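Parnendale Film Club, minutes of the September meeting

Started at 7, or close enough to it. I took the notes again, so if I've got you down wrong, come find me at the next screening and I'll fix it.

Last month's minutes were read and nobody objected, apart from the spelling of Clasiston, which I had three different ways. Fixed now, I think.

1. Autumn program

We settled on 4 features for the fall run, all first films by their directors. The opener is Gaber, the family drama so many of you asked for after the trailer night. It was shot in a single house over one winter and the lead had never acted before, which is hard to believe once you've seen the hospital scene. I've watched it twice already and I'd happily go again!

The distributor, Gresonen, wants 219 dollars for a one-night license. That's more than we paid in the spring, but they're throwing in the short that goes with it. Agreed to pay.

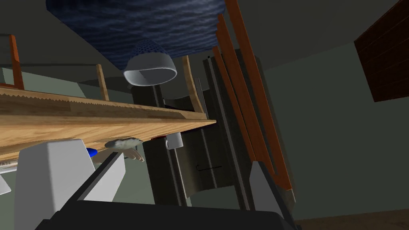

Ronaldo Lacerda felt we were rushing into Gaber and would sooner open with a comedy, as the last two seasons both started with something heavy and the second week was half empty each time. There was a good long back-and-forth on this. I was on the other side — the people who skipped week two last year mostly told me it was the parking — but he had a point about the mood of the thing. We voted, and Gaber stays first, with the comedy moved up to second from last place.

2. Actor Q&A

Big news, and I've been sitting on it for a while: the lead from Gaber has said yes to a talk after the screening. Half an hour, questions from the floor, no autographs during the talk itself (there'll be time at the door). I'm writing up a few starter questions in case everyone goes shy. Send me yours, and please, nothing about the divorce rumors.

3. Tickets

The Clasiston room seats 54, and roughly 400 people get our newsletter, so you can see the problem. Members get first pick until the end of the month, then whatever's left goes on general sale. Holding seats for friends was discussed and turned down.

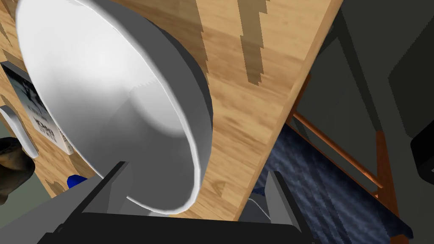 White bowl, seen from close up.

4. Any other business

The subtitles on the last screening were too small from the back row. I'll ask for the larger file this time.

Somebody left a green scarf under a seat in July and I still have it.

Next meeting same place, 7 again. I'm bringing the printed programs for folding.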